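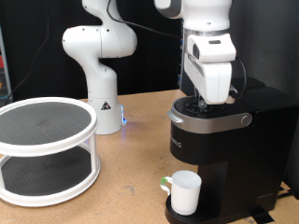
Pre-run inspection, two-arm coffee bench
Gripper comparison, round two

Check sheet with comments. Mark each item Pass, Fail or Hold. A Hold means we don't run until the person named has signed it off.

1. Arm bases bolted down, no rocking
Pass. Pushed by hand at full reach. Warning stickers in place.

2. Emergency stop within reach of the operator
Pass. Tested twice, both arms dropped out. Ka-ming wants a second button on the curtain side. Agreed, not fitted yet.

3. Cables clear of the gripper path
Hold – Percy. The black cable on the coffee maker side hangs too close to the machine for my liking. The supplier says the slack is needed for wrist rotation. I'd like to see that shown before I believe it. Clip it and run the wrist through full travel.

4. Finger clearance inside the pod chamber
Hold – Percy. There's a piercing needle in there and the fingers go right down beside it. The Bitumby sheet calls these fingers "suitable for confined spaces". It doesn't say how confined. Slow speed only, and check the tips for nicks after every 70 cycles.

5. Grip force set and recorded
Fail. Recorded for the Sotelo gripper, blank for the Bitumby. We can't compare two grippers if we only know what one of them was doing.

6. Mug seated on the drip tray under the spout
Pass. Empty mug for all dry cycles. No water until item 4 is cleared.

7. Turntable trays clear
Pass. Keep them that way until the pick test.

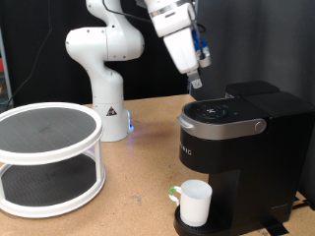

Sheyla Arango
Bench safety and inspection

8. Camera mount tight, view checked
Pass, with a grumble. The mount doesn't move when I pull on it. Whether the camera copes with glossy black plastic and a silver lid is another question, and the demo we were shown used a matte grey box. Repeat with the room lights off and again at 4 in the afternoon.

9. Coffee maker power lead secured
Pass. Re-tape if it lifts. Unplug at the wall before anyone puts a hand in the chamber.

10. Speed limit locked in the controller
Fail. Limit was set but not locked, so anyone with the pendant can change it. Kieran to lock it and keep the code.

11. Cycle log running
Pass. Wovow claims 4000 cycles between finger changes. We have 2000 on the old set and the pads were already shiny at the tips. I'm not accepting their number for our maintenance schedule.

Result: not cleared for wet runs. Dry runs allowed at reduced speed once item 3 is signed. Re-inspection Thursday, 7 a.m., before the bench is powered up.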